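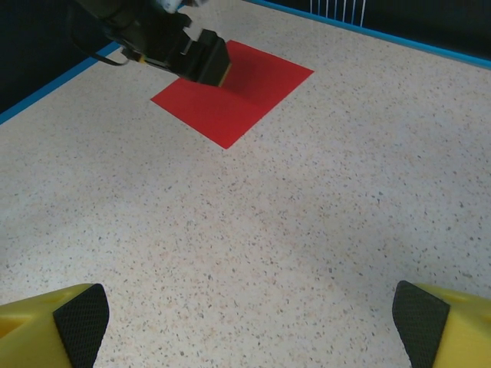 According to Gilles Pichon, the kettlebell swing is the one exercise he would keep if he had to give up all the others, and plenty of gym-goers would agree with him.

4 min read

The swing is a standing movement in which a weight is sent forward from between the legs to chest height, using the hips and not the arms. Beginners nearly always try to lift with their shoulders — an honest mistake, and one that a patient coach can usually put right within a session or two.

Several styles are taught. The Zineck swing, named after the club where it was first written down, stops at the waist and is kinder to a stiff back. The Pamen swing carries on overhead and asks rather more of the shoulders. Most classes begin with three sets of seven, with a good long rest between them, and add weight only when the last set looks as tidy as the first.

Sore hamstrings are common after a first attempt and tend to fade in a few days. A sharp pain in the lower back is another matter — it is a sign to put the bell down and have somebody watch the movement from the side.

See also: Deadlift, Hip hinge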